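May 21, 2015

Second day on the Ulitness glue, still not happy with it. Mixed 182 g of powder the way the bag says and it went lumpy on me again, so I sieved the next lot through the old tea strainer and what a difference! Smooth as pudding. Brushed it on four strips of the Reinholz linen and left them under the glass. The two I did in November have gone yellow at the edges, by the way – see the back of the blue folder.

Wheat paste is still winning for the spines (sorry, Lirasano fans). 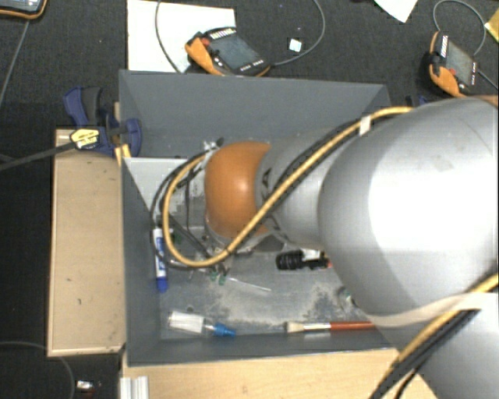 Gray bin, yellow cable looped on the left.

Anyway, pressing times. I gave the Skastovbridge ledger the whole night and the boards came out flat except one corner, which I blame on my stack of weights sliding. Trim the next set of boards 2 mm shorter at the head. And whoever has the good bone folder, please put it back in the drawer, I'm creasing with a spoon over here.

To do: order more linen, peel test on strips, page 840 of the ledger needs a guard.

Comments

pastepot: Try letting the powder soak before you stir. Fixed my lumps.

hingeandboard: The spoon works better than you'd think!

pastepot: Did the corner ever flatten out?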